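From: Arlindo Macedo
To: Pillis house list
Subject: Re: Shelving and desk in the garden room

Rūta Toom wrote:

> Before July I would like to settle what stays in the garden room and
> what goes down to the store. Three questions. Can the tall white
> shelving unit stay against the brick? Is the desk with the small
> drawers still wanted, or does Somtochukwu take it? And did the shelf
> boards from Pichler ever turn up? I have an invoice for 8 and no idea
> where they are.
>
> Please answer to the list so Urs sees it too.

Rūta,

I was over there this afternoon, so I'll take these in order.

The shelving unit can stay as far as I'm concerned. I put a level on it and the uprights are fine. There are more screw holes on the inside than we have shelves for, which is useful, as the boards can go up or down a step without any drilling. The lower compartment has one board across it now and no back, so you look straight through to the wall. I would leave it that way. The brick is old and some of it has worn pale, and I don't want a panel sealed up against it where we can't check for damp.
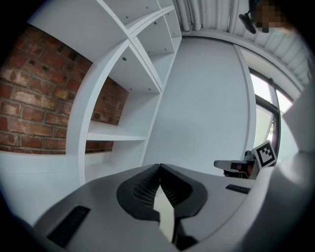 What I would like to do is fix the unit at the top. It is tall, and at the moment it relies on its own weight. Two brackets into the brick would do it, but into the mortar joints, please, and with short screws. Valentin has the masonry bits from the Tevico job. If he can bring them along I'll do the drilling myself.

The desk should stay too. Somtochukwu told me he would take it if it was going spare, but he isn't counting on it. The stack of three drawers on the left is the only place in that room for small things, and the wide drawer under the desktop is big enough for the paper plans. My one complaint is the knobs. They are small and they work loose – I tightened the ones that needed it and will bring some thread glue next time.

The Pichler boards are in the store behind the Worura crates, still wrapped. I didn't open the package. The delivery slip has 934 on it, which you can match to your invoice.
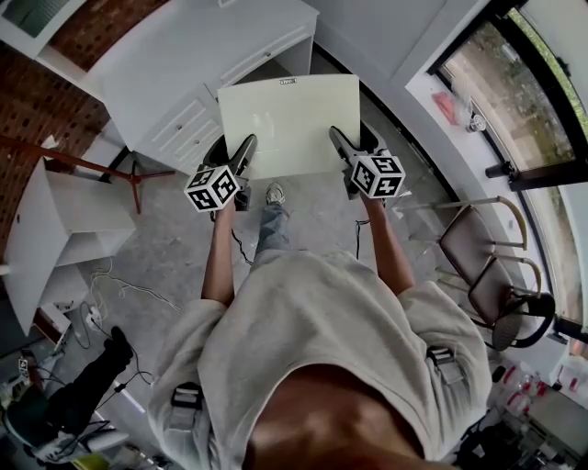
The floor on the left side is the part that needs work. The power strip sits there with white and black cords in a tangle next to it, and whoever moves furniture through will catch a foot sooner or later. I'd suggest a cable tray along the brick wall. Urs, you had a length of it left over from the hallway. Is it still around, and is it long enough? If we have to buy one I'd set a limit of 100 for the tray and the clips together.

The two chairs with the brown seats can stay by the window unless someone needs them elsewhere. I'd also ask people to clear the windowsill when they leave. Small things and plastic bags collect on it.

I can be there at 8 in the morning any day except the one when the bins are collected. Give me 20 minutes to get the store open before anyone comes with a cart. The lock is stiff and I have the only key that turns it.

Arlindo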